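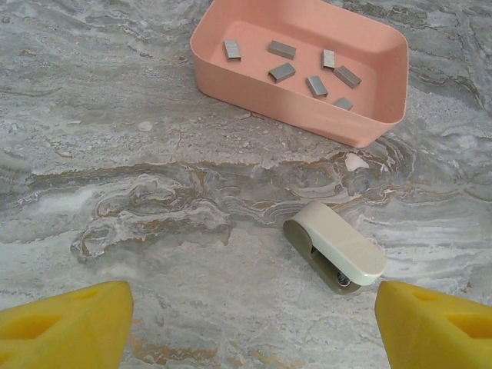

Small Office Things: The Stapler Pages

Welcome back to the gallery that my sister-in-law calls "the least glamorous corner of the internet." Last time it was binder clips, and the mail was surprisingly heated. This time we are doing staplers, specifically the small kind that lives in the bottom of a bag and jams when you have a lease to sign.

I have owned 8 compact staplers since college and finished a strip of staples in exactly one of them. The rest wandered off. Consolacion Ocampo, who has edited these pages since the pushpin issue, still has her first one and brings it up more than she needs to.

Stapler with strips, pink tray
Cream-white on top, olive-gray underneath, lying on its side like it has had a long afternoon. The staples are spread out over the floor of the tray with room between them, a luxury mine have never known. Mine live in a mint tin with a button and a foreign coin.

A word on strips. They break. You buy a full one, you carry it home, and by March you own six short ones and a quantity of silver crumbs. Short strips work fine, so load them end to end and stop apologizing to them. Birdie Sorensen wrote in to say she throws out anything under 20 staples. Birdie, we need to talk.

Marble pattern and little flowers

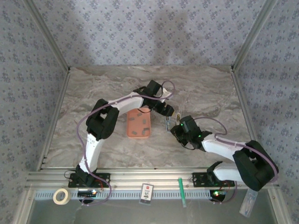 I have a weakness for a floral wall, and small purple-gray clusters on lavender-gray go nicely with a veined tabletop. My own desk is beige, with a beige wall behind it, and I have been told this explains a lot. Naveen Mathur papered the wall over his in something similar and now claims he files his receipts on time. I have seen the receipts. He does not.

If you want to try it at home, one leftover roll will do a desk nook. Match the seams before the paste goes on, and keep the stapler out of it until the wall is dry.

Next up: tape dispensers, heavy and otherwise. Lefteris Moschos has promised us his, all 6 of them, and will not be talked down.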